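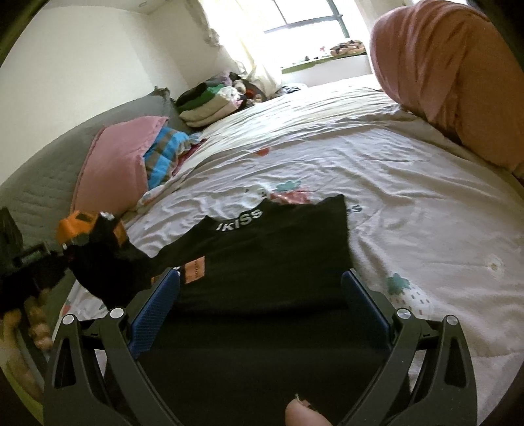

Hand unit, blue pads, closing on black garment. Refer to items 3 to 6.

HAND GRIPPER - INSPECTION CHECKLIST WITH COMMENTS
Unit: Plorberg hand unit, laundry work
Inspected by: Zdislava Matoušek
Date: November 8, 2020
Closing cycles since last pad change: 1,080

1. Arms, both sides. Look for cracks at the corners of the cut-outs.
OK. Checked under a lamp. The black finish hides hairlines, so I don't put much faith in a quick look.

2. Plates straight, arms meet at center.
OK. The last sheet also said OK, and I had to re-center them in March.

3. Pads, wear and texture.
PASS WITH COMMENT. Left pad is smoother at the tip than the right. The supplier says pads are good for "normal household use." I would like to see that as a number.

4. Pads, bond to arm.
OK left. Right lifts a little at the lower corner when pushed with a fingernail. Reglued, clamped overnight, check again next time.

5. Screw caps on linkages, seated and tight.
OK. One took a quarter turn. Thread locker was supposed to have fixed this. Marked with paint pen so we can stop arguing.

6. Grip on thin fabric, garment bunched between pads.
PASS. 80 pulls, 67 held to the end. The target on the form is "satisfactory," whatever that is. Most slips were on dark knit pulled from the hem.

7. Grip on printed areas.
NOT TESTED. Form has no method. Slick lettering and plain cloth should not share one line.

8. Thumb clearance with jaws fully closed.
OK, for my hand. Have somebody with bigger hands repeat it before signing this off for everyone.

9. Lint in pivots.
FAIL, cleaned, then OK. Tweezers and a dry brush. No spray oil - it ends up on the sheets.

10. Return spring.
OK. Feels the same as before, and feel is all this form asks for.

Result: back in use, item 7 open, item 4 to be rechecked.

Comments (3)

Kamil Murín
67 out of 80 is a pass? We would have pulled ours at Sudatcombe.

Zdislava Matoušek
Tell me the limit and I'll write it in. I asked twice.

Jihad Kanaan
Same corner lifts on mine. Degrease before gluing or you'll be doing it again by spring.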